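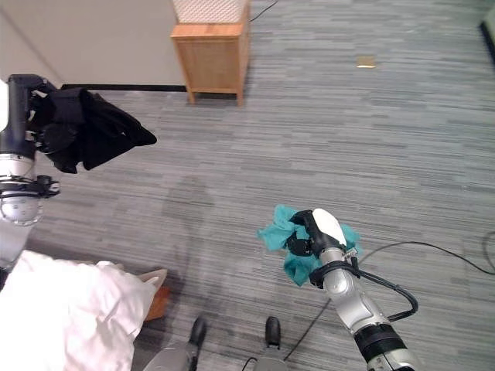

Abb. 1: Kopfkamera, Textilien in beiden Greifern, dazwischen der Schatten des Roboters auf dem Teppich

Betreff: Condori meldet zusätzliches Textil auf freier Bodenfläche, Griffzustand am rechten Greifer wechselt während der Fahrt
Kunde: Standort Resau, Versuchsbereich Schlafzimmer
Zuständig beim Hersteller: Viteck, Support Wahrnehmung und Planung
Bearbeitung: Lizeth Sánchez (Viteck)
Ansprechpartner am Standort: Heriberto Lozano
Eröffnet: Donnerstag, 21. Mai 2020
Priorität: hoch
Status: Umgehung aktiv, Korrektur für Juni vorgesehen

Fehlerbeschreibung des Kunden

Bei der Aufgabe »Textilien aufnehmen und ablegen« bricht der Planer Brullach den Ablauf wiederholt ab. In der Auswertung des Standorts sind 23 Abbrüche mit demselben Fehlercode verzeichnet (TASK_STATE_CONFLICT). Das Verhalten tritt mit dem aktuellen Condori-Paket auf und war mit dem vorherigen Paket nach Angabe des Kunden nicht zu beobachten. Arme, Greifer und Fahrwerk melden in keinem der Fälle eine Störung. Ein Neustart der Wahrnehmungsdienste behebt den Zustand nur bis zum nächsten Durchlauf.

Herr Lozano hat dem Ticket die Diagnosearchive der Steuerung, die Konfigurationsdateien von Condori und Brullach sowie Einzelbilder der Kopfkamera und der Handgelenkkameras beigefügt.

Auszug aus dem Protokoll des Planers:

condori.seg INFO region_new class=textile surface=floor
condori.seg INFO region_new class=textile surface=floor confidence=low
brullach.task WARN pick target inserted, both hands occupied
condori.grasp WARN right: HELD -> UNKNOWN
condori.grasp WARN right: UNKNOWN -> HELD
brullach.task ERROR TASK_STATE_CONFLICT, plan discarded
arm.right INFO hold position

Erste Einschätzung (L. Sánchez)

Die Meldungen weisen auf zwei voneinander unabhängige Ursachen hin, die im Planer zusammentreffen. Die erste betrifft die Segmentierung im Bild der Kopfkamera: Condori legt Regionen der Klasse »textile« auf Bodenflächen an, auf denen sich kein Textil befindet. Die zweite betrifft die Schätzung des Griffzustands aus dem Bild der rechten Handgelenkkamera. Jede der beiden Abweichungen würde für sich genommen vom Planer aufgefangen. Treffen beide innerhalb eines Planungszyklus ein, so verwirft Brullach den gesamten Plan und hält die Arme an.

Der Kunde wurde gebeten, den Ablauf bis auf Weiteres ausschließlich im beaufsichtigten Betrieb auszuführen und die automatische Wiederaufnahme zu deaktivieren (Parameter auto_resume auf false).

Prüfschritt 1: Segmentierung im Kopfkamerabild

Das zu Abb. 1 gehörende Datenpaket wurde in der Offline-Auswertung erneut durch Condori geführt. Die beiden gegriffenen Tücher, schwarz am linken und türkis am rechten Greifer, werden korrekt erkannt und den Händen zugeordnet. Ebenfalls erkannt wird das weiße Textil unten links. Zusätzlich entsteht eine Region mit niedriger Konfidenz auf dem gestreiften Teppich. Ihre Kontur folgt dem Schatten von Kopf und Rumpf.

Die Region erscheint nur, wenn die Selbstmaskierung allein auf dem kinematischen Modell beruht. Das Modell blendet Arme und Basis aus, nicht jedoch deren Schattenwurf. Im vorherigen Paket war zusätzlich ein Schattenfilter aktiv, der dunkle Flächen ohne Höhenunterschied zum Boden verworfen hat. Dieser Filter ist im Konfigurationsprofil des Kunden vorhanden, wird vom aktuellen Paket aber unter dem alten Schlüssel nicht mehr gelesen. Eine Warnung über unbekannte Schlüssel wird beim Start nicht ausgegeben.

Gegenprobe: Nach Eintragen des neuen Schlüssels (seg.shadow_reject: true) entfällt die zusätzliche Region. Die Erkennung der drei vorhandenen Textilien bleibt in der Wiederholung unverändert.

Das kleine helle Objekt auf dem Teppich in der Nähe des Schränkchens wird als »small_item, unclassified« geführt und hat mit dem Fehler nichts zu tun. Der Kunde hatte hierzu gesondert angefragt. Unklassifizierte Kleinteile erzeugen in Brullach kein Aufnahmeziel, sofern pick_unclassified nicht gesetzt ist. Im vorliegenden Profil ist der Parameter nicht gesetzt.

Prüfschritt 2: Griffzustand während der Bewegung

Für die Schätzung des Griffzustands vergleicht Condori einen festen Bildbereich an den Fingern mit dem Hintergrund. Wird der Hintergrund durch Bewegung verwischt, sinkt die Güte des Vergleichs, und der Zustand fällt auf UNKNOWN zurück. Der Übergang ist so vorgesehen und unkritisch, solange Brullach die vorgesehene Wartezeit einhält, bevor der Zustand in den Plan übernommen wird.

Die Wartezeit beträgt im Auslieferungszustand 3.000 Millisekunden. Im Profil des Kunden steht der Wert null. Herr Lozano teilte dazu mit, der Wert sei bei der Inbetriebnahme einer früheren Aufgabe geändert und seither übernommen worden. Der Kunde wurde gebeten, den Auslieferungswert wiederherzustellen (grasp.unknown_hold_ms).

Zusätzlich wurde die Belichtung der Handgelenkkamera geprüft. Sie stand auf Automatik. Bei schnellen Bewegungen des Arms führt das in Innenräumen zu langen Belichtungszeiten und damit zu einer Verwischung, die den gesamten Vergleichsbereich erfasst.
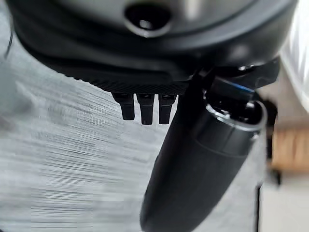
Prüfschritt 3: Feste Belichtung

Es wurde empfohlen, die Belichtung der Handgelenkkamera auf 2.000 Mikrosekunden zu begrenzen und die Verstärkung in der Automatik zu belassen. Der Kunde hat die Begrenzung eingetragen und den Kameradienst neu gestartet. Die anderen Dienste mussten nicht neu gestartet werden.

Vorgehen am Standort:

1. Arme in Ruhelage fahren, Aufgabe beenden.
2. Im Kameraprofil exposure_mode auf limited und exposure_max_us auf den empfohlenen Wert setzen.
3. Kameradienst neu starten und den Eintrag »profile applied« im Protokoll abwarten.
4. Aufgabe im beaufsichtigten Betrieb starten, Fahrgeschwindigkeit zunächst auf der niedrigsten Stufe.
5. Protokoll condori.grasp mitschreiben und dem Ticket beifügen.

Ergebnis laut Rückmeldung: Die Wechsel zwischen HELD und UNKNOWN treten bei leerem Greifer nicht mehr auf. Bei gegriffenem Tuch sind sie seltener, aber weiterhin vorhanden. Sie häufen sich, wenn der rechte Greifer tief über dem Boden geführt wird und das Tuch einen großen Teil des Bildes einnimmt.

Prüfschritt 4: Vergleichsbereich bei nahem Textil

Die Bewegung erklärt die verbleibenden Wechsel nicht. In den vom Kunden nachgereichten Daten liegt der Vergleichsbereich teilweise auf dem türkisfarbenen Tuch und teilweise auf den dunklen, unscharfen Teilen des Greifers. Die hellen Streifen an der Unterseite des dunklen Gehäuses werden vom Kantendetektor als Fingerkanten gewertet. Der Detektor sucht dort nach parallelen Kanten mit hohem Kontrast und findet sie an der falschen Stelle, sodass die berechnete Öffnungsweite des Greifers nicht mit dem Wert des Motorgebers übereinstimmt.

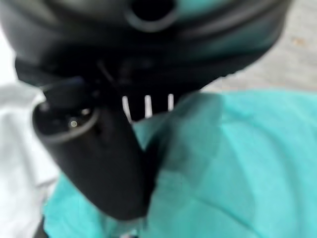
Abb. 3: Handgelenkkamera, türkisfarbenes Tuch im Nahbereich, links ein weißes Tuch

Die Abweichung zwischen geschätzter und gemessener Öffnungsweite löst in Condori eine Plausibilitätsprüfung aus, deren Ergebnis UNKNOWN lautet. Der Motorgeber selbst liefert durchgehend gültige Werte. Damit ist der Fehler der Bildauswertung zuzuordnen. Ein Tausch von Hardware ist nicht angezeigt, die vom Kunden vorsorglich angefragte Ersatzkamera wird nicht versandt.

Die Entwicklung wurde einbezogen (interner Vorgang »Kantenmaske Greiferunterseite«). Bis zur Korrektur ist folgende Umgehung freigegeben:

grasp.source: encoder_first
grasp.vision_weight: low
grasp.edge_mask: underside

Mit encoder_first wird der Griffzustand vorrangig aus dem Motorgeber abgeleitet. Zu beachten ist, dass sehr dünne Textilien in dieser Einstellung unter Umständen nicht als gegriffen gemeldet werden. Für die am Standort verwendeten Tücher sieht Herr Lozano darin keine Einschränkung.

Prüfschritt 5: Zeitstempel

Bei der Durchsicht der Archive fiel ein Versatz von rund 20 Millisekunden zwischen dem Strom der Kopfkamera und den Gelenkwerten auf. Der Versatz liegt innerhalb der Toleranz und hat die Abbrüche nicht verursacht. Er verschiebt jedoch die Selbstmaske gegenüber dem Bild, wenn sich ein Arm schnell bewegt, und kann an den Rändern eines gegriffenen Tuchs schmale Restregionen hinterlassen. Dem Kunden wurde die Anleitung zur Zeitsynchronisation übersandt. Die Durchführung ist freigestellt.

Wiederholung mit geänderter Konfiguration

Der Kunde hat die Aufgabe mit Schattenfilter, wiederhergestellter Wartezeit, begrenzter Belichtung und encoder_first erneut ausgeführt. Besonderes Augenmerk lag auf der Annäherung an das Fußende des Bettes, da der Schatten des Roboters an dieser Position auf die weiße Bettdecke fällt. Der Kontrast ist dort höher als auf dem Teppich, und die Decke bildet Falten, sodass ein Filter, der eine ebene Fläche voraussetzt, nicht ohne Weiteres greift.
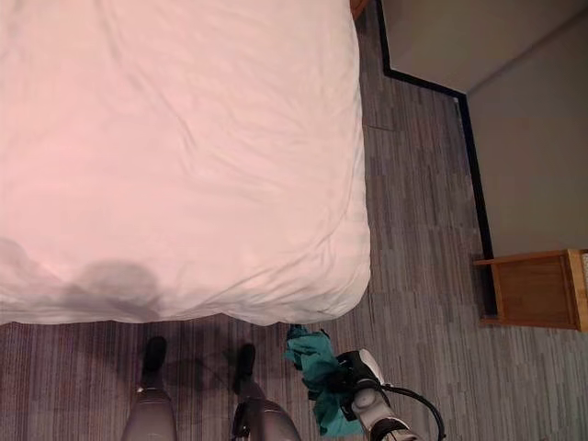

In der Auswertung dieser Durchläufe legt Condori auf der Bettdecke weiterhin gelegentlich eine Region an, allerdings mit dem Zusatz »surface=bed«. Brullach erzeugt daraus kein Aufnahmeziel, solange die Aufgabe auf den Boden beschränkt ist. Ein Abbruch mit TASK_STATE_CONFLICT wurde vom Kunden nicht mehr gemeldet. Soll die Aufgabe später auf das Bett ausgedehnt werden, ist der Schattenfilter für weiche Oberflächen vorab erneut zu prüfen. Ein entsprechender Hinweis wurde in die Kundendokumentation aufgenommen.

Rückfrage des Kunden (H. Lozano)

»Wir bitten um Bestätigung, dass die Umgehung bei einem Paketwechsel erhalten bleibt. Ferner bitten wir darum, unbekannte Schlüssel künftig beim Start zu melden. Die Ursache aus Prüfschritt 1 hätten wir mit einer solchen Meldung selbst gefunden.«

Antwort (L. Sánchez)

Die Einträge unter grasp und seg bleiben bei einem Paketwechsel erhalten, sofern das Profil nicht neu erzeugt wird. Vor der Installation des Juni-Pakets ist eine Sicherung des Profils anzulegen. Die Meldung unbekannter Schlüssel ist als Änderungswunsch erfasst — eine Zusage zum Termin kann der Support hierzu nicht geben.

Offene Punkte

Kantenmaske für die Greiferunterseite: Entwicklung Viteck, vorgesehen für Juni.
Schattenfilter auf weichen Oberflächen: in Prüfung, kein Termin.
Warnung bei unbekannten Konfigurationsschlüsseln: Änderungswunsch erfasst.
Zeitsynchronisation am Standort Resau: Kunde, freigestellt.
Wiederaktivierung von auto_resume: erst nach Einspielen der korrigierten Kantenmaske und schriftlicher Freigabe durch den Support.

Das Ticket bleibt bis zur Bestätigung des Juni-Pakets durch den Kunden geöffnet.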